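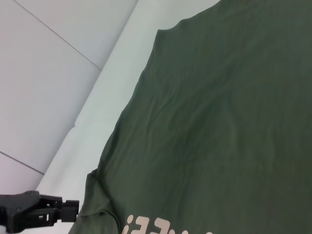

Can I take my name off a recall petition after I signed it?

Posted by porchlight_gustia, May 2, 2025

Okay, so I signed the recall petition against our mayor here in Gustia. I was walking out of the grocery store with my arms full, a very nice lady had a clipboard, and I'd seen the headline about the parking contract all over my feed that morning. I figured sure, why not!

Then I went home and read the whole story, and now I'm not sure I agree with it. The contract with Castaño Paving was voted on by the full council, and the headline made it sound like the mayor signed it alone in a closet somewhere. I'm not a fan of the guy, but I don't want my name on something I don't believe in. They need 1000 signatures and last I heard they had 920, so mine could matter. Is there a way to get it back? Do I call the lady with the clipboard? Do I call city hall? I feel pretty silly.

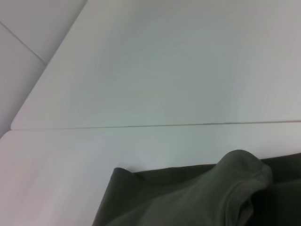

riverbend_mom

Don't feel silly, I've signed worse. We had one of these over in Jasar and yes, I got my name removed, but I had to do it before they turned the sheets in. Once the clerk has them it's a different story (at least it was for us). I wrote a short letter with my printed name, my address the way it is on my voter registration, and one line saying I wanted my signature withdrawn. Signed it, dated it, drove it over to the clerk. It took five minutes and the clerk stamped a copy for me. Please get the stamped copy!

I wouldn't bother with the clipboard people. Ours were friendly but they don't have to do anything for you, and mine told me she'd "cross it out," which she never did.

sostine_steve_o

just leave it on there, he's been asking for it since the pool thing

oldmapcollector

I'd call the clerk before you write anything, because every state does this differently and some towns have their own form. In Sostine we had to use the form, and 3 people on my street got their letters sent back. Ask if there's a deadline and if it counts from the day you signed or the day the petition gets filed. Also ask if you can mail it. I'd still go in person, myself.

Keep in mind that signing only helps put the question on the ballot. If it does go to a vote in September you can still vote no, and plenty of people do. Our recall lost by 339 votes and I know folks who signed and then voted against it. 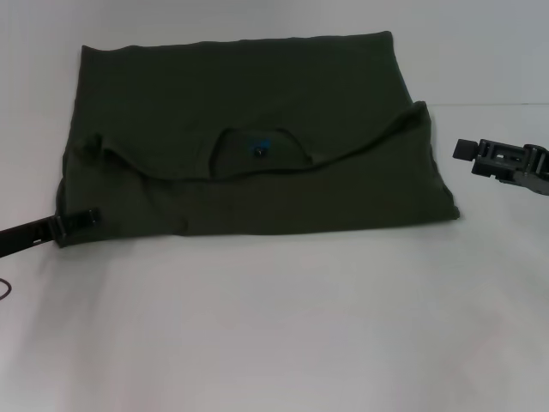
More threads in City Hall and Elections

Who pays for a special election?
Petition table blocking the library ramp, who do I call?
Council moved public comment to the end of the meeting, can they do that?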